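Audioguide de la vieille ville de Korkside
Mode d'emploi, section 3 : préparer l'appareil et suivre le parcours

Vous avez en main un audioguide Hatance, le plan plié (il ne se repliera plus jamais de la même façon, autant vous y faire) et une paire d'écouteurs. Le parcours compte 13 étapes, de la porte de l'Octroi au quai Altlow. Prévoyez deux heures, trois si vous lisez les plaques.

3.1 Mise en marche

1. Appuyez sur la touche latérale jusqu'au signal sonore. Un appui bref allume seulement la lampe, fonction très appréciée des enfants.
2. Choisissez la langue avec les flèches. Le français se trouve après le néerlandais.
3. Réglez le volume avant de sortir. Le carillon de l'hôtel de ville ne s'adaptera pas à vous.
4. Vérifiez que l'écran affiche « Étape 1 ». S'il affiche « Étape 9 », le visiteur précédent s'est arrêté au café Michiels. Maintenez la touche Retour pendant cinq secondes.

Remarque : la batterie affiche 100 au départ. En dessous de 30, rapportez l'appareil au comptoir, il s'éteint sans prévenir et de préférence au milieu d'une phrase.

3.2 Sur le parcours

5. Placez-vous devant la borne de bronze et composez son numéro. Le commentaire démarre au bout de quelques secondes.
6. Pour passer d'une étape à l'autre, suivez les clous de laiton dans le pavé. Rue des Tanneurs, il en manque plusieurs ; continuez tout droit jusqu'à la fontaine.
7. À l'étape 6, la montée du beffroi comprend 430 marches. Le commentaire en annonce moins. Il a été enregistré avant la réouverture de la galerie haute.

Attention : l'escalier du beffroi est à sens unique alterné. Attendez le feu vert au pied de la tour. Les sacs à dos se portent à la main, et les poussettes restent en bas, avec quelqu'un de préférence.
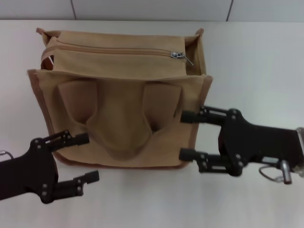

Office du tourisme de Korkside – Service des visites guidées

8. À l'étape 10, traversez le pont Altlow par le trottoir de gauche. Celui de droite mène aussi de l'autre côté, mais le commentaire décrit tout à l'envers.
9. Si vous perdez le fil, composez 100 : une voix vous indique la borne la plus proche. C'est celle d'Alžběta Halás, qui a guidé la visite à pied pendant des années et que l'on sent parfois un peu déçue par votre sens de l'orientation.

Remarque : entre novembre et avril, l'étape 11 (jardin des Chanoines) est fermée. Le numéro fonctionne toujours. Vous pouvez donc écouter les rosiers à travers la grille.

3.3 En cas de difficulté

Le son grésille : débranchez puis rebranchez les écouteurs. Près du tramway, patientez.
L'appareil parle soudain danois : vous avez touché les flèches. Reprenez au point 2.
L'écran reste noir : retournez-le, puis voyez le point 1.
Il pleut : l'appareil supporte une averse ordinaire. Pas la fontaine.

3.4 Retour

10. Éteignez l'appareil et enroulez les écouteurs sans serrer.
11. Déposez le tout au comptoir avant 18 h, ou dans la boîte de retour à droite de l'entrée. La boîte à gauche est celle du courrier, et le facteur commence à avoir une belle collection.
12. Récupérez votre pièce d'identité. Le plan est à vous.

Suite : section 4, visites pour groupes et location de plusieurs appareils.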